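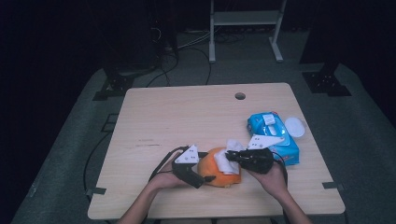

Figure 1. Wiping down an orange object on a light wood-grain tabletop.

Student Projects > Health and Environment
4 min read

Wet wipes and the shared house drain
Salamatu Amissah

Introduction
My project looked at how wet wipes are used and thrown out in student share houses. Many packets say "flushable" in large print, and the advice on the back is easy to miss. I wanted to know what people do with a wipe once they have finished with it.

Method
I ran a paper survey in October across 32 households near campus. Each household kept a tally sheet on the fridge for 18 days and marked down every wipe used, what it was used for and where it went. I also put three wipes and a square of toilet paper in separate jars of tap water and shook each jar twice a day. The wipes were Arkberg, Brolura and a supermarket one.

Results
The households recorded 3,762 wipes. Kitchen benches and tables were the most common use, followed by make-up removal and bathroom sinks. Most wipes went in the bin, but 6 households flushed them regularly. Two of those had called a plumber in the past year - both put it down to old pipes.

The toilet paper fell apart on the first day. All three wipes were still whole at the end, although the Brolura one had gone furry along one side.

Discussion
The tally sheets were probably not complete. One house lost theirs for a weekend and filled it in from memory, and I kept their numbers in. People may also have flushed less than usual knowing they had to write it down.

Several people said they would use a cloth if there was a clean one handy. A small bin with a lid beside the toilet was the other change people said they would make. I would like to repeat the jar test with moving water, as a still jar is not much like a sewer.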